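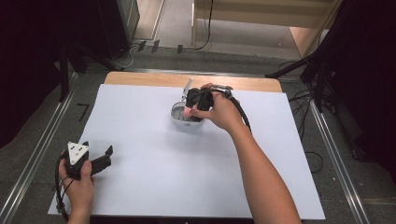

Marcela Pešek wrote in under the last post that her rental listing got 113 views and not one call, and could we please do a page on fixing a dead listing instead of another one on picking an agent. Fair enough. Quick version, doing this between showings.

How to fix a rental listing that gets views but no calls

You need: your login for wherever it's posted, a phone, an hour.

Step 1. Check the numbers first
Log in, find views and inquiries. Plenty of views, no inquiries = something on the page is putting people off. Hardly any views = price or search filters, skip to step 3.

Step 2. Rewrite the first two lines
Most people on a phone only see those. Put in: bedrooms, street or nearest cross street, date available, what's included. Leave out "stunning" and "must see". Ours for the Rekcombe duplex used to start with the history of the building. Now it's

2 bed upstairs unit, off-street parking, water included, available May 1.

Calls started the same afternoon.

Step 3. Look at the rent against the filter
Renters search in round numbers. We had one up at $1,054, which came from adding the old rent plus the tax increase and never rounding. Anybody searching up to $1,000 never saw it, anybody searching up to $1,100 saw nicer places. Either drop under the line or add something (parking, laundry, a storage locker) and go closer to the next one. Don't sit just above.

Step 4. Photo order
Living room first, then kitchen, bedrooms, bath, outside last. Delete repeats. 37 photos is too many for a two bed, we cut ours to 18 and should of gone lower. Lights on, blinds up, toilet lid down.

Step 5. Fill in the boring boxes
Pets. Deposit. Lease length. Heating type. Blank boxes drop you out of filtered searches on a lot of sites. If it's no pets say no pets, saves everyone a phone call.

Step 6. Test the contact button
Send yourself an inquiry from a different email. Do this even if you're sure. One of ours on Yuen Street was forwarding to an adress we closed two years ago. Check spam too.

Step 7. Take it down, repost
Only if your site allows it, some treat it as a duplicate and bury it. Read the rules. Otherwise just edit and save, often enough to bump the date.

Then leave it a week. Don't change the rent and the photos and the text again on day two, you won't know which one did it.

Still quiet after that, drop the rent a little or offer a shorter lease. Deposits and holding fees are next, when I get a minute.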